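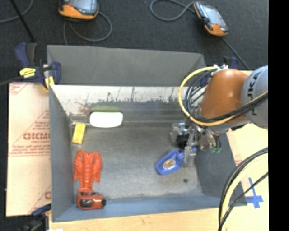 Open metal bin, sloped sides, plenty of scuffing.

February 24, 2023

Spent the evening on the rust problem in the garden shed. Bare mild steel starts to rust once relative humidity passes a certain point, and my shed sits above it from November on. I had been blaming the roof. The roof is fine. The moisture comes up through the slab.

I put a Grirnia logger on the shelf for 19 days. Air temperature swings by about 9 degrees overnight, the steel lags behind it in the morning, and water condenses on anything heavy. The vise gets it worst, then the plane soles.

Changes so far: plastic sheet under the floor mats, the vent on the north wall opened up, and a thin coat of Pillolura paste wax on the planes. I left one chisel unwaxed for comparison. The dehumidifier stays in the house, as 800 watts on that extension cord is asking for trouble.

Next reading in 4 weeks. If the slab is still damp I'll price an epoxy sealer.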